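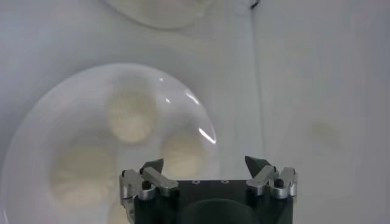
Four pleated buns on a round plate.

Who is the new face of Brendis, and is the deal as big as people say?

I keep seeing posts that Brendis has dropped the actress from the last two campaigns and signed the younger sister from Drallstead for its swimwear line. One gossip page says it was announced at the Grīnberga show, another says the contract isn't signed yet and she only did a fitting. I also read that she is getting six figures for it, which seems like a lot for someone who has only modeled for friends' labels.

I stopped watching Drallstead after the second season so I may be missing something. Is there an official statement anywhere? And does this mean she's leaving the show? I don't use any of the photo apps, so please don't just tell me to check her page.

Posted 6/15/24 by quietporch

marlow_tv
It's confirmed. Brendis put a short notice in the press section of its website, under the news tab and not on the front page, so it's easy to miss. It says she is the face of the swim and resort line for two seasons and that the first pictures come out in January. There is no mention of money in it.

The Grīnberga part is where the mix-up comes from. She walked in that show, and a guest posted a backstage clip where someone says "congratulations on Brendis." That was before the notice went up, so for a few days all anyone had was the clip. The pages that wrote "announced at Grīnberga" were going off that. The fitting story is older and I think it was about a different brand.

As for the six figures, I have only seen it credited to "a source close to the star." Every article I found that repeats it links back to the same gossip page. It could be right – a two-season contract for a brand that size might well pay that – but neither side has said so. I would treat it as a guess.

The notice doesn't say why the actress was replaced. Her contract may have just run out.

On the show, I haven't seen anything that says she's leaving. Most of the cast do outside work. If you want to catch up, season three is where she gets a bigger part, and you can skip the holiday special.

dustybluejay
she can't even walk in heels, did you see Grīnberga?? My cousin says they only picked her for the last name. The actress was way better and the beach ad with the horse was the only good thing Brendis ever did. They'll want her back in a year

hallway_lamp
I agree with most of what marlow_tv wrote, but there is a little more on the show. In her radio interview from Drordale she was asked straight out if she was quitting Drallstead. She said she had "cut down her days" for the next season and would still be in it. The host asked about the pay as well and she laughed and changed the subject, so no help there.

The interview is on the station's website under past shows. It runs long and her part is in the second half, after the cooking segment. You don't need an account to listen.

One more thing to watch out for. There's a fan event going around where you supposedly pay to meet her at a Brendis store. About 600 people had clicked "going" when I looked. The store locator on the Brendis site doesn't list any events, and the page selling the tickets has no contact address. I wouldn't send them money unless the brand puts it on its own site.

Reply from quietporch
Thank you, found the notice under the news tab. I'll listen to the interview tonight. I had seen the store event too and was thinking of going with my niece, so I'll hold off on that.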